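Illton Community Clothing Exchange
Minutes of the general meeting

Date: 10/10/2025
Place: Back hall, Illton
Chair: Pongsak Nuchit
Apologies: two received and noted

The chair opened the meeting once the urn had been filled and the side door propped. Minutes of the previous meeting were read and accepted with one correction: the second rail was bought new, and was not donated as recorded.

1. Matters arising

The broken hem of the change room curtain has been mended. The key for the cupboard under the stairs has still not been found. The chair will ask the hall office whether they hold a spare before anyone pays for a new lock.

The sign for the footpath was repainted in dark blue. Two members said it was hard to read from across the road in the late afternoon. Left as is until after the next exchange.

2. Money

The bank balance stands at $1,780. The hall hire is paid up to January. Of the balance, $1,000 was set aside at the previous meeting for racks, hangers and storage tubs, and none of it has been spent yet. The meeting agreed that the amount set aside would stay the same.

The entry fee for the exchange was discussed. It will stay at $2, with children free. A suggestion to charge extra for coats was not supported.

3. Racks

Prices have come in from Heinonen and from Ollix. The Heinonen rack is heavier and has a fixed rail. The Ollix rack folds flat and would fit behind the piano, but the rail is shorter and one member who has used them said they lean once winter coats go on.

There was a long discussion about where the racks would be kept between exchanges. The cupboard is full of tubs and the hall will not allow anything to be left along the fire exit wall. It was suggested that the fixed racks could go on the stage behind the curtain, provided they are moved for the dance school. The chair has spoken with the dance school and they have no objection so long as the floor is clear by the time they start.

Agreed: buy Heinonen racks for adult clothing and one Ollix rack for children's clothing. Small feet on the Ollix rack to be checked for rubber pads before it is used on the polished floor.

4. Hangers

The mix of hangers was raised again. The wire ones tangle in the tub and leave marks on the shoulders of knitwear. The meeting agreed to stop accepting wire hangers at the door. Members who still have a bag of them at home should take them to the dry cleaner on the corner, who has said he will use them.

Plain hangers are preferred for shirts and dresses. Clip hangers are for skirts and trousers only and should go back in the grey tub at the end of the day. At the last exchange they were spread through every tub and it took until dark to sort them.

Moved that all hangers hang with the hook opening facing the wall, so that people can lift them off with one hand. Carried, with one against.

5. Sorting table

The sorting table was crowded for the first hour of the last exchange and quiet after that. A few changes were agreed:

Clothing is to be taken out of the donor's bag at the table and the bag handed straight back.

Anything torn or badly stained goes in the rag box. The person on the table makes the call and does not need to ask the chair.

Anything damp goes home with the donor.

Pieces that have no obvious place, such as scarves, table linen, cushion covers and lengths of fabric, go to the end of the table and are dealt with after the main rush.

One member asked if the table could be moved closer to the door. The queue would then run across the entry to the toilets, so it stays where it is. A second, smaller table will be set up beside it if one can be borrowed from the kitchen.

6. Folding and hanging

There has been some confusion over what should be hung and what should be folded, and items have been moved back and forth between the rails and the tables during the day. The chair read out a list, which was amended and accepted as follows.

To be hung: coats, jackets, dresses, collared shirts, blouses, skirts, dress trousers.

To be folded: jumpers, cardigans, T-shirts, jeans, track pants, pyjamas, baby clothes.

To be rolled and stood in baskets: scarves, tights, belts, ties.

Jumpers should be folded in thirds with the neck showing. Size labels are to be left facing up where there is one. If there is no label, the folder should hold the garment against one that has a label and write the size on masking tape. Pins are not to be used.

Loose cloth was discussed at some length. Bright and patterned pieces go quickly when people can see them laid out, and are passed over when they are bunched up in a basket. It was agreed that cloth should be shaken out, smoothed on the table with the flat of the hand and folded in half twice, with the patterned side out. Larger lengths may go over the end of a rail if there is room.
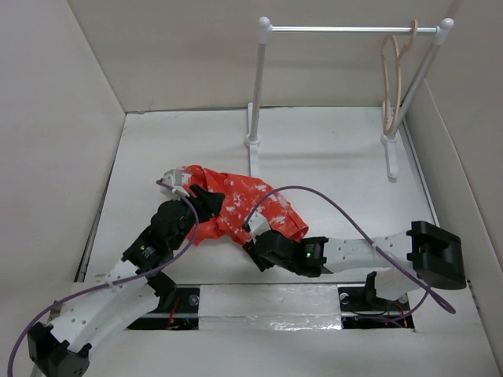
Can a piece of cloth go on an ordinary hanger if the rail has space and the tables are full?

Fold it lengthwise first and drape it over the bar of the hanger so that both ends hang level, and keep slippery fabric for the table.

The question and answer are to be added to the sheet that is taped inside the cupboard door.

7. Mending corner

The mending corner was well used. The sewing machine from Geltoretti has been serviced and is running properly, but the foot pedal cord is short and the table needs to sit close to the wall socket. No extension cords are to be run across the floor.

Black and white thread are low. The chair will buy more from the racks and storage money. Members are asked to bring in spare buttons, sorted by colour if possible and in something with a lid.

8. Next exchange

Setup will begin at 11 and doors will open once the rails are filled. Whoever arrives first should put the heating on and bring up the tubs from the cupboard, or wait for the chair if the key is still missing. Tea and coffee as usual. The kitchen has asked us to bring our own tea towels and take them home afterwards.

Leftover clothing will be bagged by type and dropped off the following morning. One car is not enough. A second driver is still needed and members should let the chair know as soon as they can.

9. Other business

A member asked whether shoes could be accepted. The general feeling was that they take up too much floor and are hard to keep in pairs. To be looked at again in January.

The mirror in the change room has come loose on one side. It will be taken down and leaned against the wall until the hall office can fix it.

A reminder that name tags are to be handed back at the end of the day – several went home on jumpers last time.

Actions

Pongsak Nuchit: ask the hall office for the cupboard key and the mirror repair; order the racks; buy thread.
Sorting table members: borrow a second table from the kitchen.
All members: clear out wire hangers; bring buttons and tea towels.

There being no further business, the chair closed the meeting and the chairs were stacked.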